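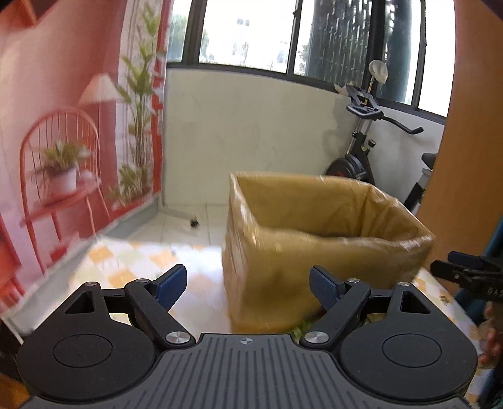
The corner by the windows, with the checked cloth on the table.

The leaflet said the water at Tindside could bring back a lost sense of smell. It said this on the front in green letters and again on the back in smaller ones, beside a price. Twenty-three pounds a bottle, or 4 bottles for rather less.

I had lost mine in March, after a cold that was nothing much. Coffee went first, then soap, then the inside of my own coat. The doctor told me to wait. My sister told me to go to Tindside.

"What have you got to lose?" she said.

"The train fare."

She bought the ticket herself, so I went.

The spring came out of a pipe behind the Benavides tea room. I'd expected moss at least, perhaps a railing. There was a car park and a sign claiming that 1,895 people had been cured. I asked the woman at the counter who had worked that out.

"They write in," she said.

"And the ones who aren't cured?"

"Well, they wouldn't write in, would they?"

She said it quite kindly, as if I were the slow one. I bought a bottle. I'm not proud of it, but I had two hours until the train and it was raining hard enough to keep me under her awning.

The instructions were printed round the neck. Hold the water under the nose at sunrise, breathe in, think of a place where you were happy. I read that last part twice. It seemed to me that anybody made to sit still at sunrise and think of a happy place would feel some improvement, and would put it down to the bottle.

At home I left it on the windowsill for a week. My sister rang each evening to ask, and each evening I said I was waiting for a clear morning. She pointed out that there had been several.

When I did try it I was up anyway, with a bad shoulder. I sat at the table in my dressing gown and took the top off. I thought of the boat we used to have, the Riltura, which leaked, and my father bailing it out with a saucepan and refusing to turn back. It wasn't a happy place exactly. We were all shouting.

I breathed in. Nothing. I breathed in again and there was something, or I wanted there to be — tar, or wet rope, very thin, gone before I could get hold of it.

I put the top back on and made toast, which smelled of nothing at all.

"Well?" said my sister that evening.

"It's tap water," I said.

"But did it work?"

I told her I would try it once more, to be sure it didn't.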